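Why Are Garbage Bags So Thin?

17 shares
3 comments

A garbage bag looks like a simple thing. It weighs very little, and you can crumple one up in your hands. But it can hold a whole day of trash from a family kitchen.

Most garbage bags are made of a plastic called polyethylene. It starts out as small, hard beads. At a factory the beads are heated until they melt. Then air is blown into the soft plastic, and it stretches up into a long, thin tube – a bit like a bubble that keeps going. The tube is cooled and pressed flat. A machine seals it across to make the bottom of each bag and cuts the bags apart.

Black bags get their color from a powder called carbon black, which is mixed in with the beads. You can't see through a black bag, so the trash inside stays hidden.
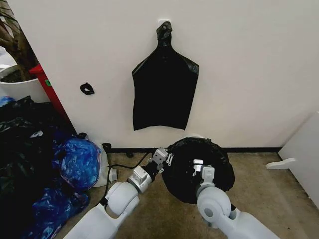

Thin plastic is handy because it folds and bunches up. You can twist the top of a bag and tie it in a knot. You can also squash an empty bag into a ball, but it will be full of creases when you open it again.

Plastic bags last a very long time after we throw them away. Some towns, like Drundstead, ask people to fill each bag before they tie it, so that fewer bags are used.

Try this: ask a grown-up for a clean bag and find the seal at the bottom. Is it a straight line, or is it gathered like a star? Both kinds are common. Never put a bag over your head or face, and keep bags away from babies and pets.

623 views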